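식탁 하나 새로 들인 얘기를 좀 길게 써볼게요. 원래 한 줄로 끝내려고 했는데 사진 정리하다 보니 할 말이 자꾸 생기네요ㅋㅋ 타래로 이어갑니다.

전에 쓰던 건 하얀 상판이었어요. 처음 살 땐 깔끔해서 좋았는데 김치 국물 한 번, 카레 한 번 지나가니까 그냥 얼룩 지도가 되더라고요. 지우개 스펀지로 문지르다가 광택까지 날려먹고... 작년 7월부터 계속 바꿔야지 바꿔야지 노래만 불렀음.

그러다가 Sinby에서 밝은 원목 테이블을 보고 그날 밤에 장바구니, 다음 날 아침에 결제. 후기가 568개 있었는데 진짜 거의 다 읽었어요. 별 하나짜리부터요(저는 무조건 낮은 별점부터 읽는 사람입니다).

낮은 별점 내용이 대부분 "옹이가 있어요", "결이 사진이랑 달라요" 이거였거든요. 근데 저는 그게 보고 싶어서 나무를 사는 쪽이라 오히려 안심했어요. 옹이 없는 나무면 그냥 시트지 붙인 거 사면 되잖아요!

가까이서 보면 결이 이래요. 옹이 옆으로 잔물결처럼 휘어 나가는 부분을 제일 좋아합니다. 하얀 먼지 같은 것도 몇 톨 보이네요.
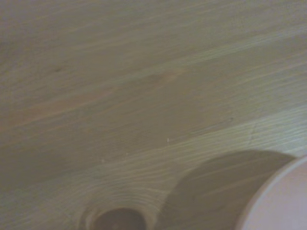

2/ 관리 얘기

DM으로 제일 많이 물어보신 게 "그거 오일 발라야 해요?"였어요. 저는 Rustuvach 무광 오일을 발랐고, 작은 통 하나면 상판 한 번 바르고도 꽤 남아요. 얇게 펴 바르고 마른 천으로 닦아내고 하루 두기. 이걸 두 번 했습니다.

욕심내서 두껍게 바르면 끈적거려요. 제가 의자 하나로 이미 겪었음. 그 의자에 앉으면 지금도 바지가 살짝 붙어요...

밝은 나무는 색이 점점 노래진다고 걱정하는 분들 계시던데, 저는 그건 그냥 두려고요. 대신 물건을 한자리에 오래 올려두면 그 모양대로 색 차이가 난다고 해서 자리는 가끔 바꿔줍니다. 매트도 안 깔아요. 깔 거면 뭐 하러 샀나 싶고!

3/ 위에 뭘 올릴 것인가

이게 의외로 제일 어려웠어요. 처음엔 신나서 화병에 촛대에 과일에 다 올렸더니 밥 먹을 자리가 없어서 결국 바닥에 앉아 라면을 먹었습니다. 식탁을 사놓고요.

그래서 다 치우고 작은 것만 남겼어요. 분홍이랑 살구색 중간쯤 되는 작은 그릇을 올려봤는데, 이 나무색이랑 붙여놓으니까 색이 정말 순해요. 흰 그릇은 좀 차갑고 남색은 너무 튀어서 몇 번을 바꾸다가 여기 정착.

그리고 검정 철사 거치대. 접시를 세워도 되고 책을 세워도 될 것 같은 모양인데, 선이 가늘어서 답답하지가 않아요. 끝이 동그랗게 말려 있는 것도 귀엽고요. 밝은 나무에 검은 선 하나 들어가니까 갑자기 정리된 느낌 나는 거 저만 그런가요?
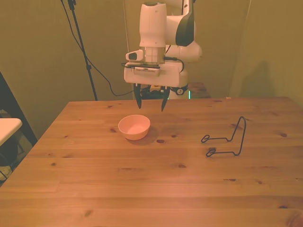

요리책 세울지 접시 세울지로 Zuzana Sokol이랑 메시지를 한참 주고받았는데, Zuzana는 무조건 접시파예요. 책은 펼쳐놓으면 국물 튄다고. 맞는 말이라 반박을 못 했어요. 근데 저는 레시피를 봐야 요리를 하는 사람이라 아마 책을 세우게 될 듯.

작은 그릇 용도도 아직 안 정했어요. 견과류? 소금? 귤껍질 임시 보관소? 지금은 귤껍질이 제일 유력합니다. 겨울 내내 귤껍질을 상판 위에 그냥 올려놓던 사람이라 이것도 발전이에요.

참 거치대 살 때 팁 하나. 철사 끝이 뾰족하게 잘려 있는 제품은 나무에 흠집이 나기 쉬워요. 끝이 둥글게 마감됐는지 상세 사진을 꼭 확대해서 보세요. 그래도 불안하면 닿는 데에 펠트 스티커를 붙이면 되고요, 동네 문구점에서 한 장에 2,000원이었어요.

Tokgöz 접시도 궁금해하시는 분들 계셨는데 그건 찬장 사진 찍을 때 따로 올릴게요. 찬장은 지금 공개할 상태가 아닙니다... 문 열면 뚜껑이 쏟아져요.

오일 두 번째 바르는 과정은 천 고르는 것부터 따로 써볼게요. 헌 티셔츠가 되는지 물어보신 분, 됩니다! 보풀만 안 나면 돼요.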